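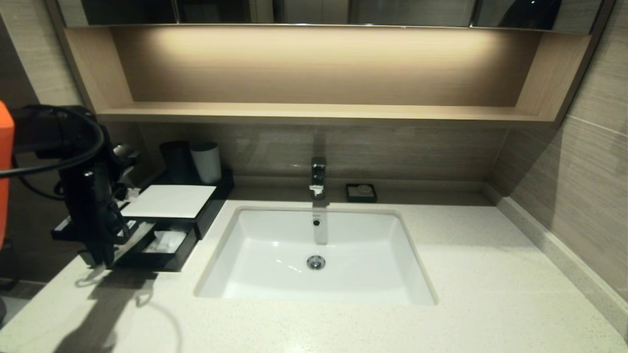 Guest bathroom vanity: tray on the left, soap dish to the right of the faucet.

Section 5. Setting up the guest bathroom vanity

Okay, you've done the bed and the towels, and now we get to my favorite part of the room! I put this section together after Kirsten Østergaard and I spent a long afternoon resetting vanities at the Prollden, and most of what follows is stuff I wish I'd written down years ago. It covers the countertop, the sink, the amenity tray and the shelf niche. The shower has its own section.

Before you start

You'll need two cloths (one damp, one dry), the mild bathroom cleaner from the cart, a restock pouch and a fresh bar of soap in its wrapper. Leave the scouring powder downstairs, please.

CAUTION: No abrasive pads on the chrome or inside the basin. Scratches on that glossy white are there for good, and they show every time the light's on.

Clearing and cleaning

1. Turn on the strip light in the niche. It's a warm light, so I also open the bathroom door all the way to get a second opinion on smudges.

2. Lift the amenity tray with both hands and set it on a dry towel. Move the soap dish too - don't just wipe around it.

3. Wipe the niche shelf first, then the mirrored cabinet, then the wood-grain wall behind the counter. Top to bottom, always. I used to do the counter first and then drip all over it (twice a day, for months).

4. Spray the cloth and wipe the counter all the way to the raised ledge on the right. Crumbs of soap love that corner.

5. Clean the basin, including the overflow hole under the back rim. A cotton swab works great in there. Rinse, then dry the drain stopper and the faucet until they shine.

NOTE: The countertop is speckled, and hair hides in the speckles like you wouldn't believe. Run your dry hand over it when you think you're done.

Setting the tray

6. Put the black tray back on the left side of the counter, with the front compartment facing the guest.

7. Stand the two cups at the back of the tray, dark gray on the left and white on the right. Linnea Solheim likes them the other way around, and we've had words about it, but please stick with the order here so the rooms match.

8. Lay the white card flat on top of the tray.

9. Pull the front compartment forward and check what's inside. If a packet is torn or creased, swap it for a new one, then slide the compartment shut.

CAUTION: Pull it gently and keep your other hand on the tray. A quick tug can tip the cups.

10. Set the square black dish to the right of the faucet and put the wrapped soap in it.

11. Leave the niche shelf bare. That's the guest's space for their own bottles and bags, so resist the urge to decorate!

Last look

12. Turn the faucet on and off once, dry any splashes, and step back to the doorway. If the tray looks crooked from there, nudge it.

If the stopper sticks or the basin drains slowly, don't take anything apart. Call Griet De Bruijn in maintenance at extension 677 and give her the room number. Missing cups or cards get written on the restock sheet, which goes to Kári Kárason at the end of your shift.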